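Mantenimiento doméstico del trípode: limpieza, engrase y ajuste

Un trípode de aluminio o de fibra de carbono admite casi todas las operaciones de mantenimiento en una mesa de cocina, con herramientas corrientes. La frecuencia depende del uso. En interior basta una revisión anual; en playa o río conviene abrir las patas después de cada salida.

Material

Juego de llaves Allen, la llave específica de los cierres si el fabricante la suministra, cepillo de dientes de cerdas blandas, paños sin pelusa, jabón neutro, alcohol isopropílico y grasa sintética compatible con plásticos. Los aceites multiusos en aerosol no sirven como lubricante permanente: arrastran la grasa original y retienen polvo.

Desmontaje de las patas

Se trabaja siempre con una sola pata. Los casquillos y las medias lunas de plástico parecen intercambiables entre patas, pero se desgastan de forma distinta y luego cierran mal en otro alojamiento.

Se empieza por la sección inferior. En los cierres de rosca se afloja el anillo hasta el final, se gira el tubo y se extrae recto, sin palanca. En los cierres de pestaña se retira primero el tornillo de tensión. El Clarovex de 4 secciones lleva además una arandela fina bajo la cabeza de ese tornillo; se queda pegada a la grasa y se pierde con facilidad al lavar la pieza.

Las piezas se dejan sobre el paño en el orden en que salen. Una bandeja con reborde evita que rueden los tornillos.

Limpieza

Arena y sal se eliminan con agua tibia, nunca con el paño seco, que raya el anodizado. Los tubos se enjuagan por dentro y se dejan escurrir en vertical. Las roscas se cepillan con agua jabonosa y se repasan con alcohol. El secado completo lleva 3 horas en una habitación ventilada. No se debe usar secador ni radiador: el calor puede reblandecer el adhesivo que une los casquillos metálicos a los tubos de carbono.

Las juntas de goma se limpian solo con agua. Si presentan grietas o han perdido elasticidad, se sustituyen.

Engrase

Una película fina en la rosca es suficiente. El exceso sale al cerrar y acaba en el tubo. Las superficies de los casquillos que trabajan por fricción van secas; si se engrasan, la pata cede con carga. En los modelos Åberg el casquillo superior lleva una ranura circular que sí admite grasa, limitada al fondo de la ranura.
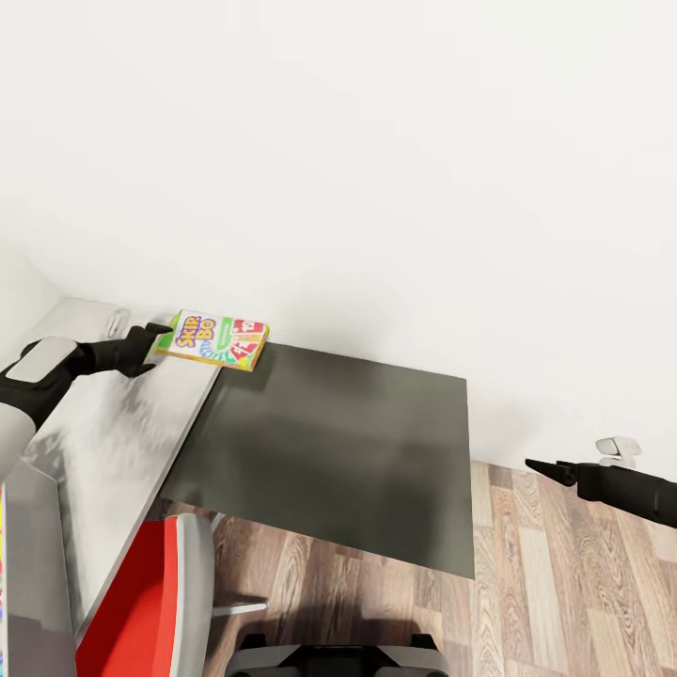 Beatriz, de Bistthorpe, no comparte lo de dejar secos todos los casquillos. En su Grader antiguo, escribe, el tubo chirriaba y se frenaba a mitad de recorrido hasta que aplicó una capa muy ligera de cera de parafina, bien pulida con un paño. Desde entonces desliza sin saltos y no ha notado que ceda.

La cera de parafina es admisible en tubos de aluminio con desgaste visible, siempre que se pula hasta no dejar residuo al tacto. En carbono no aporta nada. Después de aplicarla hay que repetir la prueba de carga descrita más adelante.

Ajuste de la articulación superior

Cada pata gira sobre un eje situado en el hombro. El ajuste es correcto cuando, con el trípode levantado y las patas abiertas en horizontal, estas bajan despacio por su propio peso. Si caen de golpe, se aprieta el eje en pasos de un octavo de vuelta. Si no se mueven, se afloja en la misma medida. Las tres deben ofrecer una resistencia similar.

Los ejes con fijador de roscas pierden sujeción tras varios ajustes. Se limpia el fijador viejo con alcohol y se aplica una gota de resistencia media. El fijador fuerte obliga a calentar la pieza para volver a abrirla.

Columna central y rótula

La columna se extrae por arriba después de quitar el gancho inferior. Se limpia con un paño húmedo y se monta seca. La rótula no se abre en casa: la bola va engrasada de fábrica con un producto específico y el muelle de fricción está precargado. Basta pasar un paño seco por la parte visible de la bola y cepillar la mordaza de la zapata.

El tornillo de la zapata se revisa con una moneda o una llave, según el modelo. El corcho o la goma de contacto se desengrasan con alcohol muy rebajado.

Montaje y prueba de carga

Se monta en orden inverso, con las medias lunas encajadas en sus orificios antes de introducir el tubo. Si el tubo no entra, casi siempre es que una de ellas se ha girado.

Para la prueba se extienden todas las secciones, se cierran los anillos con la mano y se cuelga del gancho una bolsa con aproximadamente 9 kilos, o menos si el fabricante indica un límite inferior. Se marca cada tubo con cinta a ras del cierre y se espera 16 minutos. La cinta no debe haberse movido. Si una pata cede, se abre de nuevo y se desengrasa el casquillo.

Almacenaje

Cierres sin apretar, patas plegadas y funda abierta hasta que no quede humedad. Los trípodes que se guardan desde diciembre hasta la primavera se revisan antes del primer uso, en especial las juntas y los tacos de goma.

Actualizado el 21 feb 2020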